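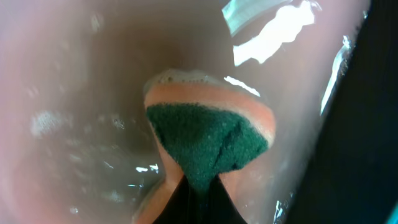
**Washing-up robot at work -- what happens to the people on the sinks?**

I work in the kitchen of a staff canteen at a site in Ploltbridge. We do 488 lunches on a full day, plus trays and serving dishes, and there are three of us on the wash-up. In November the catering firm put in a robot arm from Bradar for the things the dishwasher doesn't get clean, so mostly roasting trays and the big mixing bowls. It holds a sponge in its gripper and scrubs, and one of us racks things up for it and checks them after.

We were told nobody's hours would change during the trial. The trial has now been extended and the rota for next month has two people on the wash-up, with the third "floating". That's me. Nobody has explained what floating means. So far it has been a bit of serving, a bit of deliveries, and being called back whenever the arm drops its sponge.

My questions are:

1. Can they change my job like this without a new contract? Mine says "kitchen porter".
2. Has anyone worked alongside one of these for longer than a few months? Does it settle down?
3. Is it reasonable to ask for more money if I'm the one looking after it?

I don't mind the thing itself. My wrists are better than they were last winter. I'd just like to know where I stand.

*Asked by Diarmuid Conneely, February 16, 2023*

---

**Answer from Kulsoom Abbasi** (marked as helpful)

I was a shift supervisor at a hospital kitchen when we got two arms for the pan wash, so I can help with 2 and a bit with 1 and 3.

On the contract, read the whole thing and not only the job title. Most kitchen contracts have a line such as "and other duties as reasonably required". If yours has it, some serving and deliveries will probably be covered. A cut in hours or a different rate usually isn't something they can just put on a rota. Ask in writing what the floating role is, what hours it has and how long it lasts. Keep the reply. If you have a union rep, copy them in now, before the rota starts.

On whether it settles down: partly. The first half year was the worst. Ours was fine on flat trays and poor on anything with a deep corner, so people were doing those again by hand and it wasn't being recorded anywhere. Management saw the number of trays going through and thought the work had gone away. What helped us was a sheet on the wall where we wrote down

- every item that had to be washed again
- every stop, and how long it took to get going
- every sponge change, with the time

The sponge changes surprised the manager. The scouring side wears and folds over, and then the arm carries on rubbing with whatever part is facing the tray. Somebody has to look at it and decide. That is a job, and it took up roughly a quarter of one person's shift. After two months of sheets we got the third post put back on the rota, four days out of five.

The other thing that changes is the talking. Three people at a sink chat. One person feeding a machine doesn't, much. Two of ours asked to swap stations every couple of hours and that was agreed without any fuss -- worth asking for.

On pay, ask for the training to be put on your record first. It is easier to argue for a higher grade when there is a piece of paper saying you are trained on the equipment.

---

**Answer from Bent Zoëga**

They always say nobody's hours will change. Start looking for something else, that's my advice. I was at Voslow when the packing line went in and the "floating" people were gone by summer.

> **Comment, Kulsoom Abbasi:** It does happen, but he has a rota change and nothing else so far. He should get it in writing before he does anything.

---

**Answer from Jannik Hagedorn**

Only about question 3. I service kitchen equipment (not that make). If you are clearing stops and changing sponges you should have been shown how to lock it off first, and your name should be on a list of people allowed to do it. If you were never shown, say so to your manager today and leave it alone until you have been. Also ask who to ring when it faults, because it shouldn't be you by default.

> **Comment, Diarmuid Conneely:** Thanks. I was shown the stop button and that was all. I've emailed about the lock-off and the floating role together. The contract does have the "other duties" line. Sheet is going up tomorrow.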